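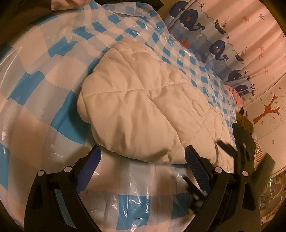
A blue and white checked quilt or duvet in a clear vacuum storage bag, with a cream-white quilted comforter on top.

Seasonal Bedding Storage: Frequently Asked Questions
Derorton Residence Services
Updated 9/6/25

Which items may be stored?
Residents may store quilts, duvets, comforters, blankets and bed pillows. Mattress toppers, rugs and clothing are not accepted. Curtains are accepted at the Restrepo building only.

How many bags may each household store?
The limit is 2 bags per household. A bag may hold more than one item, provided that it closes fully without force.

Must bedding be washed first?
Yes. All items must be washed or dry cleaned according to the care label and must be completely dry when packed. Please allow 72 hours between laundering a filled comforter and sealing it in a bag. Thick seams hold moisture longer than the surrounding fabric.

How should a quilt be folded?
Fold the quilt to fit the flat width of the bag and keep it clear of the zipper. Press the sides of the bag down by hand before attaching the vacuum hose. Small creases in the plastic are acceptable.

May down or feather items be vacuum packed?
Down and feather items may be placed in a vacuum bag but should not be fully compressed. Residents who prefer a cloth bag may request one at the Bisari front desk.

Is a vacuum available?
A vacuum with a suitable hose may be borrowed from either front desk for 30 minutes at a time. Identification is required.

What should be written on the label?
Write the apartment number and the contents on the outside of the bag. Do not attach labels with pins or staples.

What happens if a bag loses its seal?
Staff do not reseal bags. The household will be notified by mail and asked to collect the item or replace the bag.

When may items be collected?
Items may be collected during front desk hours. Requests made in December may take longer to fill, and residents are advised to ask for winter bedding before then.

Is stored bedding insured?
No. Residents should check their own household policy before leaving items in storage.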